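About Preva

Hi, I'm Sheena Drummond, and I sharpen things for a living.
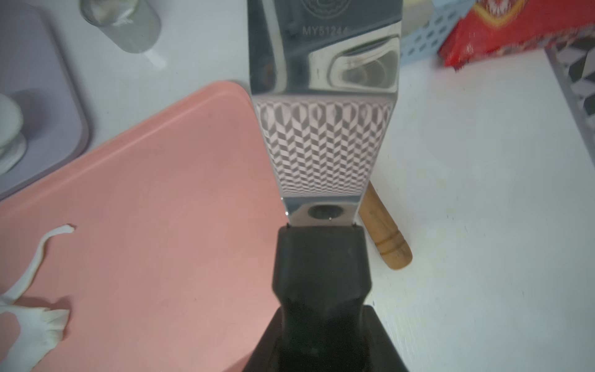 How I got started

My grandfather had a bench in his garage in Girville with a treadle stone on it, and I was the only one of the grandkids who wanted to sit out there with him. He did the neighbors' pruning shears and his own chisels and, once a year before Thanksgiving, every kitchen knife on the street. I was 7 when he let me hold a blade to the stone for the first time. I ruined it, of course (it was a paring knife, and he used it crooked for years after).

Then I grew up and went into insurance, like you do. I was fine at it! But I kept bringing friends' knives home in a dish towel and doing them at the kitchen counter at ten at night, and after a while I was getting calls from people I'd never met. The back room of the old Menzies hardware store came up for rent one June, I signed the lease before I'd bought a single machine, and that was Preva.

What we do

Kitchen knives, mostly. Chef's knives, cleavers, bread knives (yes, serrated ones can be sharpened, please stop throwing them out). We also take garden tools, fabric scissors, and hand planes. We don't do hair clippers or chainsaws. There's a good place for chainsaws out in Pruvholm and I'll happily give you their number.

Everything gets finished by hand on water stones. I do start the badly chipped ones on a slow wheel, otherwise you'd be waiting until winter. I look at how you use the knife before I pick an angle, so expect me to ask what you cook. Somebody who breaks down chickens all weekend needs a sturdier edge than somebody who slices tomatoes, and I'd much rather know up front.

Who's here

There are two of us at the bench now. I do the knives and most of the talking, and my cousin handles the garden tools and the scissors, plus all the bookkeeping, thank goodness. She's the one who answers email, so if you get a reply that's short and makes sense, it's from her.

The classes

I never planned on teaching, but people kept hanging around the counter asking what grit I was using. So we run a beginner class in the evenings, starting at 6:30, with 2 stones at each seat, one coarse and one fine. Bring a knife you don't love yet. You'll go home with it sharp and with gray fingertips, and the gray comes off with dish soap. We've had more than 700 people through since we started, including one whole wedding party.

Dropping things off

Wrap your blades in newspaper or a towel and put your name on the bundle. Masking tape is fine. Most jobs are ready in a couple of days, longer in November when everybody remembers their carving knife at once. If it's your first time in, come around the side of the building, past the bike rack. The front door sticks and we mostly keep it shut.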